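Teaching by demonstration: what are we buying?
Speaker notes, Dokport session, January 19, 2019

Slide 1. Title
Say good morning, skip the biography. Ask who has steered a robot arm by remote control. Ask who enjoyed it. Wait.

Slide 2. The pitch
Vendors say anyone can teach the machine. Show it the task, it learns the task. I have sat through this pitch from Inent and from Lindetti, and the demo was a cup both times. I like cups. I don't run a cup business.

Slide 3. By hand or by remote
Two ways to do it. You grab the arm and move it, or you drive it from a second set of controls. By hand feels natural for five minutes, then your shoulder hurts and your own body is blocking the cameras. Remote keeps you out of the way but you lose touch. People squeeze too hard. They stop short of the object, back off, try again, and all of that goes into the recording.
(If someone brings up force feedback: yes, it helps. Ask what theirs cost.)

Slide 4. Our numbers
The Jacobs trial. 1419 recorded demonstrations, 16 operators, one bench task. Out of 100 test runs on the trained arm, nine failed. Sounds fine until the next slide.

Slide 5. Same task, different table
We moved the bench to another room and stopped reporting the number. Let that sit. Don't apologize for it.
Lighting was part of it. See-through objects were most of it. A clear cup is easy for the operator, who knows it's there, and hard for a camera.

Slide 6. Whose habits are these?
Operators don't agree on how to pick up a mug. Some go for the handle, some pinch the rim. With two arms it gets worse, as people favor one and park the other. The robot gets the average of all that, and the average of two good grasps can be a bad one.

Slide 7. What I'd ask a vendor
How many demonstrations did you throw away, and who decided?
Did the test objects appear in training?
Who resets the table between runs, and is that time in your quote?
Ask the third one twice.

Slide 8. Where I come down
I still use it. For soft or awkward things I don't know a better way to start. But I want the failures shown at the same speed as the successes.
Leave the bench slide up during questions.

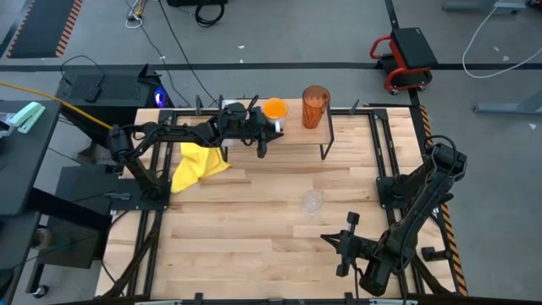
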